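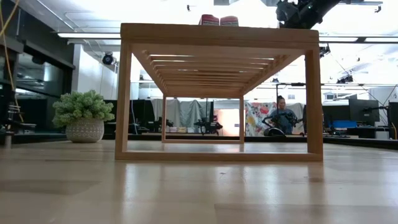
Contract assembly firms that supply local bus and van operators rarely set prices by unit cost alone. Koo, the founder of Plallell, kept a family body shop running on seat frames before moving into fleet leasing, and the Ovudholm plant still carries both lines in one ledger. Small goods were left out of the cost model. A slatted wooden bench of the type in Figure 3, with closely spaced parallel slats over two end frames, shares no tooling with vehicle seating and was treated as a separate product. The final sample held 319 lease contracts, of which 25 were renewed early.
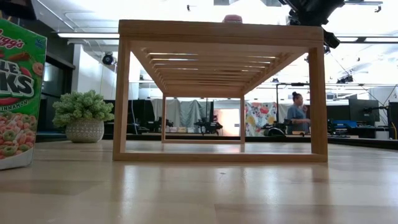

4.2 Ownership and Lease Terms

Figure 3. Slatted wooden rack, end view.

Family control was coded as in Goodall and Tai. Operators leasing from Grakau paid a fixed monthly fee, while Plallell took a share of fares after the first 200 operating days. Early renewal was more common under the fare share (13 of the 25 cases), but the difference is small and was not tested further. Contracts signed before the October change in fuel terms were kept in the sample.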